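5 min read

October, late evening

What a day! We passed 3429 demonstrations this afternoon and I am still grinning about it on the bus home, typing with one thumb.

The sorting job on the Levau table is my favourite by a mile. Two round dishes, one with a red rim and one with a blue, and the metal tray with its dark mat. Each example is one go from start to finish, driven by hand, and the Farkas model gets the lot: what the cameras saw and where the arm was at every tick. I did my share of the driving before lunch and my shoulders know it, but I love the point where you stop thinking about the controls and just reach for the tray. 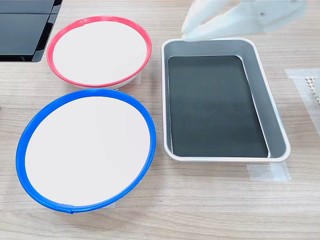 Borach would take 200 careful runs over a thousand quick ones, and said so twice over tea, adding that if every driver comes in from the same side the model will never learn there is another way. Fair point! I went back through my own batch afterwards and I do favour one approach, nearly always. So after tea I made myself vary it, slow ones, wide ones, a few where I changed my mind halfway and corrected. Those felt clumsy to drive, but I kept them in (the corrections are gold, I think, if the labels are right).

Then the dull part, going through the labels. I got as far as run 631 and fixed a handful where the colour of the dish had been typed in wrongly. We really do need a drop-down for that. I've put it on the Dinico list, underneath my other request for a drop-down.

Before the evening batch I looked over the table again: red on the left, blue on the right, tray behind, nothing in any of them.

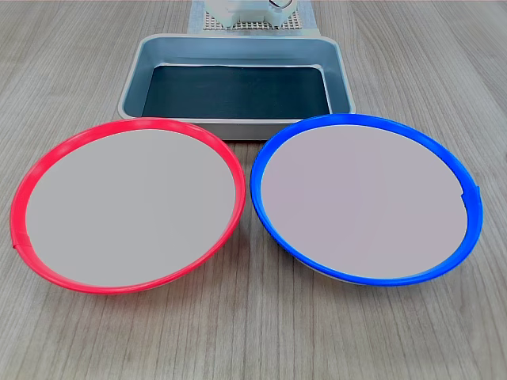

Tomorrow

Swap the dishes over and drive a full batch that way round. Ask whether the abandoned runs can go in a folder of their own. Bring the good biscuits. And start the training before I go home, so there's something to look at over breakfast the morning after. I can't wait to see what it makes of the clumsy ones!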